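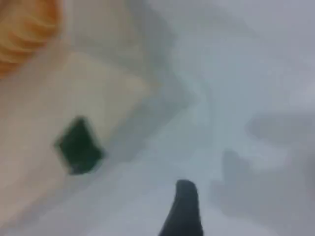 The worktable at Ernari is a sheet of plywood on two trestles, covered in an old bedsheet that gets washed every other week. Imke Harms has run the studio for 11 years from the back half of a former shoe shop, and most of what she makes begins on that table as scraps. Felt, card, wool, cut-up sweaters, the lining of a coat. She buys very little new.

"People bring me bags," she says. "They leave them by the door, and I find out what's in them at lunchtime."

Harms makes collage panels, small fabric pieces mounted on a stiff backing and sold either singly or in sets. Her longest series, Plornanby, is built entirely on diamonds. She started it after taking apart a quilt top that had come in badly stained down one side. The good half gave her a stack of patches, and she found she liked them better one at a time than sewn together.

The method has hardly changed. She cuts a backing, turns it on the table until she likes the angle, and lays a single patch on it. Then she goes and does something else. A patch may sit for an afternoon before it is glued, and a fair number are picked up again and put back in the drawer. Dark colors take the longest. Green is the one she trusts most, and she keeps it in its own tin so that it doesn't get mixed in with the blacks.

"In the evening they all look black," she says. "I sort greens before ten in the morning or I don't sort them."

The drawers are the part of the studio that visitors ask about. There are 62 of them, in a steel cabinet that came out of a printer's shop, and they are labeled by color and weight, with a few exceptions. One says "collars." One says "too good." The drawer marked "Janssen" holds wool offcuts from Janssen, the upholsterer across the street, who sends a box over whenever the cutting room is swept out. The offcuts are usually narrow strips, good for edging and not much else, but every so often a corner piece turns up that is big enough for a panel.

Harms is strict about how things go into the drawers. Pieces are pressed first, on the wool setting with a damp cloth over them, and laid flat. Anything with a fuzzy edge stays that way until it is used, when she decides whether to trim it. She used to trim everything on arrival and regretted it. A clean edge sits on top of the backing, she says, while a rough one looks as if it had sunk in a little.

The glue is wheat paste, made in small batches and kept in the refrigerator for no more than 2 days. She brushes it on the backing and never on the cloth, lays the patch from one corner, and puts a board over it with a paint can on top. It stays there overnight. Card will curl if the paste is too wet, and the cure for that is to paste a sheet of plain paper on the reverse side.

Last spring the Triltirero gallery hung the Plornanby panels together for the first time, 483 of them, in rows that ran down a hallway and around a corner. Harms had wanted them arranged by date. The gallery wanted color. They settled on date, with the gallery free to choose the spacing, and she now thinks the spacing was the best thing about the show.

She has since gone back to work on a smaller group in oranges and creams. The oranges are giving her trouble – most of what she has is corduroy, and it fights the paste. For now those pieces are being stitched down by hand along two sides, and the other two are left loose.

The studio is open to visitors in the afternoon through April. Bags of fabric can be left by the door at any time, preferably washed, and preferably without the buttons.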